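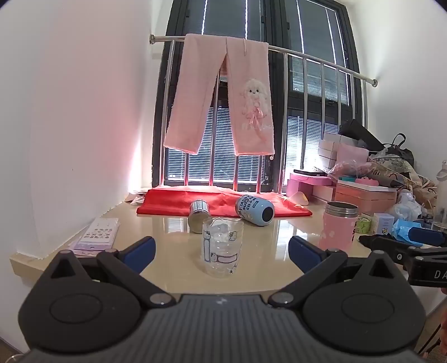

Handout 2: House rules for hand-held gripper work

Right, this is the handout I promised in the first session, and it replaces the single sheet some of you were given before. If you still have that sheet, bin it. It has the old naming rule on it and I'm tired of fixing folders at night.

I've kept it chatty on purpose. The formal version lives with the safety paperwork and you have to sign that one as well, sorry. These are the rules I care about in day-to-day recording, with a bit of the thinking behind them where people keep asking me.

1. Before you pick anything up

Write the task down first. One sentence is plenty: "pick up the glass, put it down on the left". If you can't get it into one sentence, you've got two tasks, so make two entries. Ji-hoon Kong had a lovely long one last year that went on for a whole paragraph, and when we came to label it the three of us couldn't agree where it started.

Then check the tool. Open and close the fingers fully, slowly, and listen. Look at the pads face on. A pad that has started to lift at one corner will still grip a box perfectly well and then let go of something smooth. Check the pivot pins with a fingertip too. If one turns freely, the tool goes on the repair shelf with a note saying what you found. "Broken" doesn't count as a note!

2. Real tables, and what "tidy" means

This is where I get the most questions, so here's our position. In home-style sessions we leave the background alone. Clothes, bags, packets, boxes, last week's post, whatever lives there, lives there. Please don't clear a surface to make it look nice for the recording. A policy trained on bare tables is a bit useless in a kitchen.

What you do clear is the working space: the patch where the object stands, the path your hands will take, and the spot where it's going to end up. Anything that could be knocked on to the floor gets moved back from the edge. Bottles and tumblers that are already lying down can stay lying down, provided they can't roll into your path. Give them a nudge and see.

And once you've started a set, the background stays put until the set is finished. If you bump something, leave it, carry on, and write it in the log.

3. Glass

Allowed, with conditions. I know the Brurard course bans it outright, and I-seul Do and I have gone back and forth on this (she's stricter than I am). Clear glass is one of the harder things for a vision system, so I want it in the set.

– Empty glasses only. No water, no exceptions, even for pouring tasks. Those come in week 5.
– Closed shoes.
– Inspect the rim and the base before the first grasp. Any chip and it's out.
– Open wide, come in level, and centre the glass between the pads before you close.
– Close until it holds and then stop. There's a temptation to give it one more squeeze for luck. Don't.
– Lift low. A hand's width above the table is as high as you need to go.

Printed glasses are fine, and quite useful, as the print gives the tracker something to hang on to. Log them as "clear, printed" so they don't get mixed up with the plain ones. Sang-wook Cho found a whole batch filed wrongly in August and spent an afternoon on it that he'd rather have spent elsewhere.

4. Two hands

If you're using both grippers, decide which is leading and say it in the task sentence. The other one waits off to the side, open, and comes in when it's needed. Crossing your arms over is a stop: put the object down, uncross, start the take again. Fingers touching fingers is also a stop. The Eichhorn pads mark each other quite badly and the spares take ages to come.

5. Privacy

Ask before you record in anyone's home, and ask again if you move to another room. Letters, prescriptions, bank things and family photos get turned over or taken away, and that's the one exception to the "leave it alone" rule in section 2. Faces in a window or a mirror count as faces. If you only spot something afterwards, flag the take and don't upload it. Deok-su Pyo handles deletions and he won't tell you off.

6. Failed takes

Keep them. Drops, slips, missed grasps, the lot. Mark them as failed and say in a few words what went wrong. The shared set had 1282 takes in it when I last looked, and some 700 of those had an empty notes box, which makes me want to lie down. Two seconds of typing each!

The only takes you delete are the privacy ones and the ones where somebody got hurt or nearly did. Even then, you tell me first and we fill in the form together.

7. For next time

Read the Ronwood guidance as far as the end of the part on shared workspaces. Skip the appendix, it's about a different sort of arm. Then write one page on a rule from this handout that you'd change, and how you'd word it instead. Byung-chul Song will collect them at the door.

Tools are signed out from the cupboard by the lab stairs. Sign them back in with the fingers closed, please.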